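Drallstead Residents' Association
Minutes of the meeting held 2024-02-14

Present: Yuxi Dong (chair), Youssra Hajji, Youssra Bensaid, Heino Pärn
Apologies: Iveta Šimko

1. Previous minutes
Accepted with one correction. The hedge quote under item 4 came from Briggs, not Lutero.

2. Parking on Gokamance Lane
Y. Hajji has written to the town again about the loading zone by the pharmacy. No reply yet. Residents at the lower end still find delivery vans across their driveways in the mornings. H. Pärn suggested asking for painted lines only, as signs were turned down last time. Agreed.
Action: Y. Hajji to send a shorter letter with the driveway addresses listed.

3. Hedge along the footpath
Briggs can cut both sides in one visit for $300, clippings taken away. Lutero was lower but would leave the clippings. Y. Bensaid pointed out that we paid for a separate haul last August and it wiped out the saving. Briggs approved. The cut has to be done before birds start nesting -- Y. Dong will ask for the earliest date they have.
Action: Y. Dong to confirm with Briggs.

4. Newsletter
Print run stays at 40 copies, with the rest going by email. Two households have asked to be taken off the paper list. H. Pärn would like the bus times moved to the back page so people can cut them out. Y. Bensaid asked for articles to reach her in plain text. The last issue had to be retyped from a scan.
Action: all to send articles to Y. Bensaid.

5. Floors and wallpaper
Y. Bensaid spoke briefly on patterned interiors for the newsletter's home page. She prefers a gray marble pattern underfoot where the walls are busy, and likes large orange flowers on dark teal. H. Pärn would rather have plain paint. The article will run at half a page.

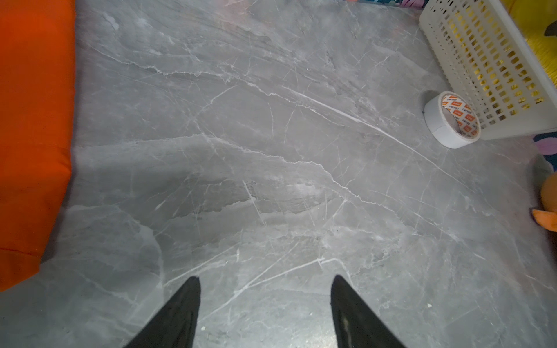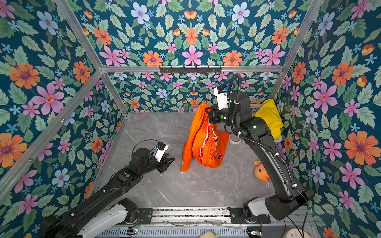

Gray marble-patterned floor in both; floral wallpaper in the second.

6. Any other business
The streetlight at the top of the lane is out again. H. Pärn to report it. I. Šimko sent word that she can take minutes next time.

Meeting closed. Minutes taken by Y. Hajji.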